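# À propos de Grimum

*Mis à jour le 9 octobre 2020*

Bonjour et bienvenue ! Moi c'est Akinyi Kombo, et si vous êtes arrivés sur cette page, c'est sans doute que vous avez chez vous un tiroir, une boîte ou un vieux sac à main plein de bijoux que vous ne portez plus. Moi aussi, j'en avais un. C'est même par lui que tout a commencé.

Grimum, c'est un petit atelier de tri et de remise en état de bijoux fantaisie, installé rue Skolstead, au-dessus d'une cordonnerie (d'où l'odeur de cirage dans l'escalier, on s'y fait très bien). On démêle, on nettoie, on remplace un fermoir, on retrouve les paires. Et on aide les gens à ranger leurs affaires pour que tout ne finisse pas en pelote au bout de trois semaines, ce que ma mère appelait « la salade de chaînes ».

## Comment c'est venu

Avant, je travaillais à l'accueil chez Mertens, un magasin de tissus, et je passais mes pauses à défaire les nœuds des colliers de mes collègues avec deux épingles et une goutte d'huile. Masanobu Hirano, qui tenait le rayon mercerie, m'en apportait des sachets entiers de la part de sa famille. Un midi, il m'a dit que je devrais me faire payer. J'ai ri, et puis j'ai fait un tarif sur un bout de carton. Je l'ai toujours, ce carton, il est scotché à l'intérieur du placard.

Les premiers tris, je les faisais chez moi, sur le lit. Un lit, c'est formidable pour ça : on étale tout, rien ne roule, on s'assied en tailleur et on bavarde ! Le tissu compte énormément, par contre. Sur un drap à grosses fleurs, une petite créole disparaît en deux secondes. Sur un satin clair et presque uni, on la repère tout de suite, et les maillons glissent sans accrocher. J'ai gardé cette habitude, et quand je vais trier à domicile je demande toujours s'il y a un drap un peu lisse dans la maison. 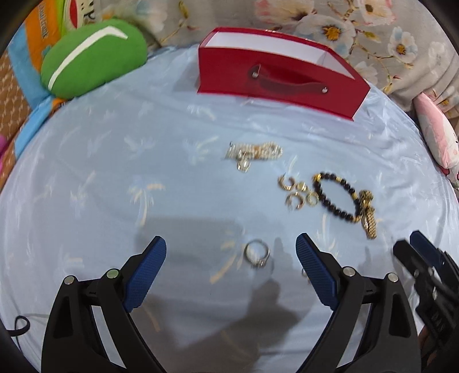

Ensuite je sépare par familles, et je ne mets jamais les chaînes avec les boucles d'oreilles, même pour cinq minutes. Les gros maillons avalent les créoles, et un bracelet à breloque, c'est pire que tout, la breloque va se coincer partout. Donc les bracelets d'un côté, fermoir fermé, les boucles de l'autre, et on cherche les paires à la fin, quand on a tout sous les yeux. Pour les boîtes, je ne suis pas difficile. Une boîte de récupération bien rigide, avec une anse si possible, intérieur blanc de préférence (on voit ce qui traîne au fond), ça vaut largement un coffret à 50 euros.

## Qui fait quoi

On est quatre maintenant, et j'ai encore du mal à le croire. Zihan Lei s'occupe des réparations : anneaux, fermoirs, tiges tordues. Elle a des mains d'une patience que je n'aurai jamais. Yichen Shen prend les rendez-vous et prépare les envois, et c'est à lui que vous parlerez au téléphone. Masanobu nous a rejoints aussi (je savais que je l'aurais à l'usure !) et coud les pochettes en chutes de satin qu'on glisse avec chaque commande. Moi, je trie, je démêle et je parle trop.

## Ce qu'on propose

- **Le tri à domicile** : une séance de deux heures, chez vous, sur votre lit ou votre table
- **Le démêlage à l'atelier** : jusqu'à 21 pièces par sachet
- **Les petites réparations** : devis gratuit, toujours annoncé avant de toucher à quoi que ce soit
- **Les pochettes Sulorham** : notre modèle maison, trois compartiments, un bouton pression

Je préfère le dire tout de suite, on ne fait pas d'estimation. Si vous pensez avoir de l'or ou une pierre de valeur, allez voir un bijoutier, on vous donnera une adresse. Chez nous, la créole à quatre sous offerte par une copine de lycée est traitée avec les mêmes égards que le reste.

Et les boucles orphelines ? On les garde. Il y en a 400 dans les tiroirs de l'atelier, classées par taille, et si vous avez perdu la vôtre, venez fouiller, c'est gratuit et on fait du thé.

## Nous trouver

L'atelier est ouvert l'après-midi, sur rendez-vous le matin. Sonnez deux fois, l'interphone est capricieux. En novembre on ferme une semaine pour repeindre, Yichen affichera les dates sur la porte.

À bientôt,

Akinyi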